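Granola

Granola is a breakfast food made of rolled oats, nuts and a sweetener such as honey, baked until it is crisp. It is eaten with milk or yogurt, or dry as a snack.

Types

Loose granola is stirred often in the oven. Cluster granola is pressed flat and left to cool before it is broken — this gives the bigger pieces. In the Sevley style, the oats are baked for 20 minutes with apple juice.
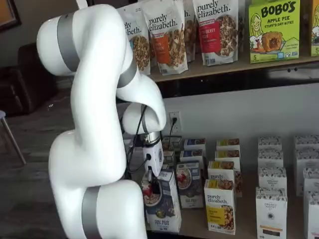
Packaging of granola must keep out moisture, which makes the oats soft. Shops sell it in boxes or in stand-up pouches, like the four on the wooden shelf.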